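**The Red Drum**

Áine Scanlon bought the drum in June from a man who was clearing out his mother's house on Hayes Street. He wanted 13 dollars for it. She gave him the 13 and carried it home on the bus in her lap, with her coat over it so people wouldn't tap on it. One boy tapped on it anyway, through the coat.

Her brother-in-law, Gearóid Gilmartin, had the downstairs room that year. He fixed radios and door buzzers and whatever else people left on the step, and he kept a green cutting mat on the table down there that no one was allowed to put a cup on. Áine put the drum on it.

"What's that for?" he said.

"It's for Koto's birthday."

Koto was turning two. Gearóid turned the drum around slowly and looked at the tacks under the rim.

"He'll put it through a window," he said.

"He might."

"Have you got a stick for it?"

She had not. The man on Hayes Street had looked for one in two closets and a piano bench and then given up. Gearóid said there was a light-colored one in the kitchen drawer at the Caklow house, or there used to be, from when he was in the school band. He had been in the band for one term. He had played 70 bars of rest at the Christmas concert and then come in early – his mother still brought it up.

They drove out to Caklow after supper. The house smelled of paint. His mother was asleep in the chair with the television on, so they went through the kitchen drawer without putting on the big light. They found batteries, a church key, string, a raffle ticket with 3278 on it, and under the string a drumstick with a round tip.

"There you are," Gearóid said, to the stick.

He kept the raffle ticket too. He put it in his shirt pocket and didn't say why, and Áine didn't ask.

Back in the downstairs room he tore open a bag of chips and they ate them standing up. Áine laid the stick across the drum to see how it looked. The skin was tight. She had expected something that old to sag.

"Go on," Gearóid said.

"It's late."

"Go on, once."

She hit it once, softly, in the middle. Upstairs somebody's chair moved. They waited, both of them looking at the ceiling, and then the chair moved back.

"He's going to love that," Gearóid said. He wiped his fingers on his trousers and hit it himself, a little harder, and came in early again on the second one. 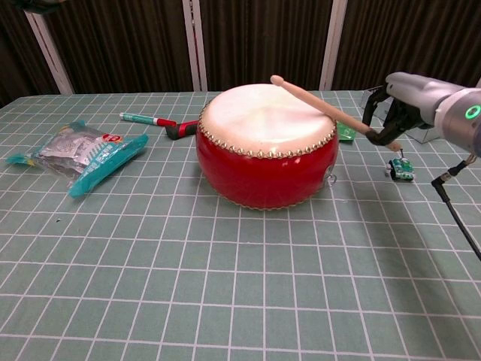 *The drum and the stick, on the green mat.*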